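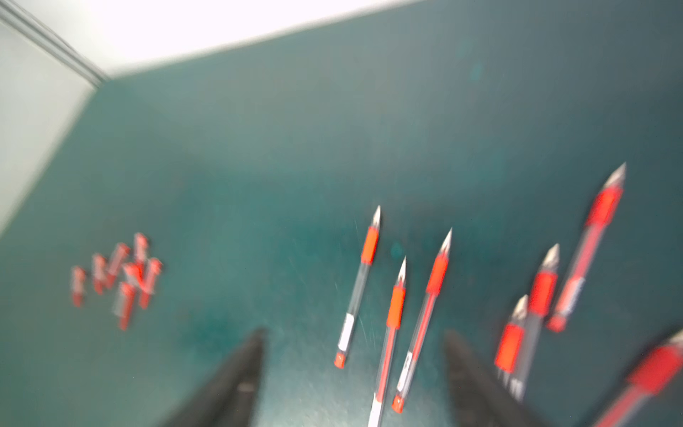
Capping red gel pens: report on a hand assembly task
Si-eun Yook
January 29, 2025

Introduction
My project looks at a small job from the packing bench at Brivulholm, where gel pens are put together before boxing. I wanted to find out whether the way loose pens and caps are set out changes how long the capping takes. I first saw the job in September and copied it on a table at college.

Materials
The pens have a clear barrel, a red rubber grip and a red plug at the back. The refill shows through the barrel. The cap is small, red and see-through, with a clip. I bought 120 pens from Cusent and used them for all the trials.

Method
Pens and caps were tipped out on a dark teal table. Each pen was picked up, capped and put down again. In layout A the pens were left as they fell. In layout B they were lined up with the tips pointing away from the person working. A trial ended when the last pen had its cap on – dropped caps had to be picked up first.

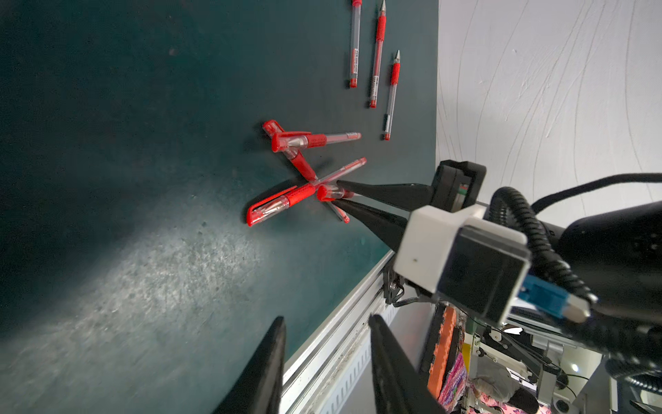

Results
I ran 42 trials and threw out 2 of them because the timer was started late. That left 40, split evenly between the layouts. Layout B was quicker in most pairs. The slow part of layout A was turning pens round, and capped pens lying across uncapped ones also got in the way.

Discussion
The black triangular frame was harder to judge. Its open middle leaves the table surface showing, so a cap can lie inside it and still be in reach.

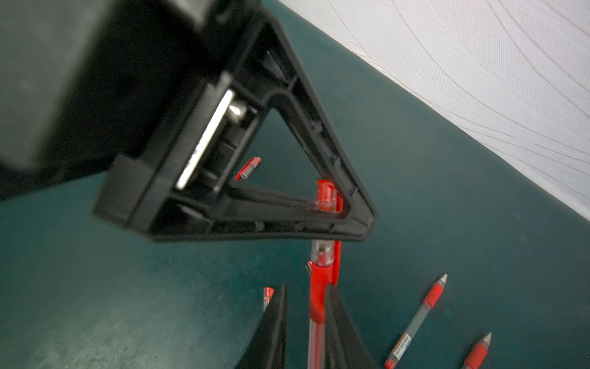 I did not time the frame separately, and a further set of trials would be needed for that. The Nivier timing sheet also has no column for dropped caps, so I wrote those in the margin. I would add one next time, and use a second pen type – the Levchenko ones have a longer cap.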